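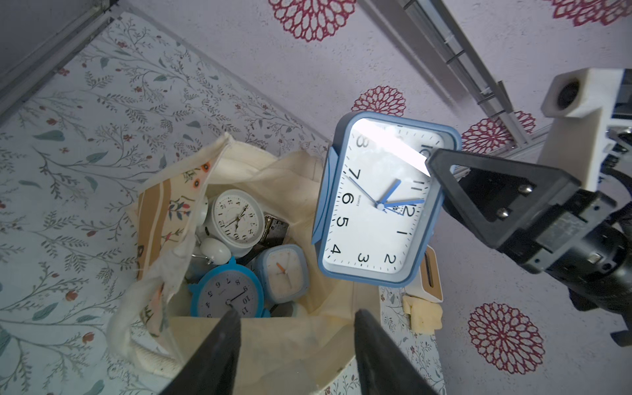 How should I store several quartz alarm clocks in a canvas tote?
Take the battery out of each one first. Wrap the twin-bell models separately and put the square ones on edge along the sides.

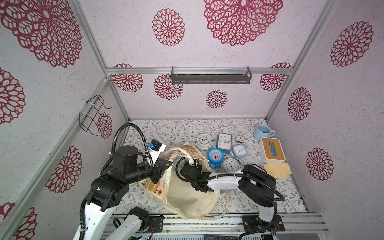
A leaking cell ruins the contacts — two of my 16 were lost that way. Tape over the alarm switch does not help with leaks.

2 answers

Greladard
Agree on batteries. Bells scratch clear covers, so put a sock over them.
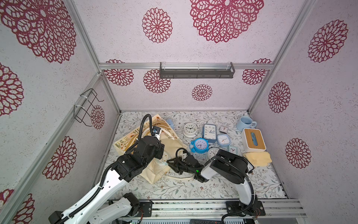
Keep the tote off the floor in a damp closet.

Quan
I just use a shoebox.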